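Gripper recall at Skadlow after fingers keep squeezing

If you've been using one of the Fendow hand grippers from our June batch, please put it down for a bit! We've had a fault, and I'd like you to hear it from me.

Nusrat Kodikara was sorting fruit with hers when the fingers went on closing after she let go of the trigger. A plum got the worst of it, and she got a nasty pinch on the thumb (she's fine, and back at work).
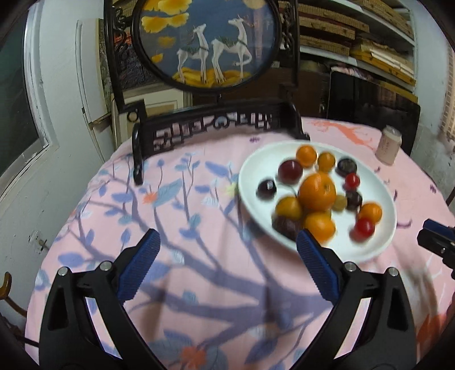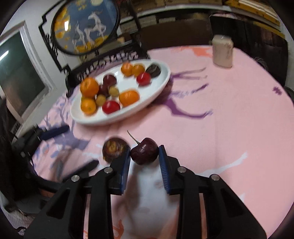

Tadeusz Tokarz took her unit apart the same evening and found a return spring that had slipped off its peg. He's checked 30 more from the batch and found two with the same problem, so we're calling in all 400. Yes, even if yours feels perfectly okay.

Bring it to the Flaltberg counter or mail it back, and we'll fit the new spring clip for free. It takes almost no time once it's on the bench. Until then, keep your fingers away from the pads, and if one sticks shut, don't pry it open by hand. Tadeusz tried. He doesn't recommend it.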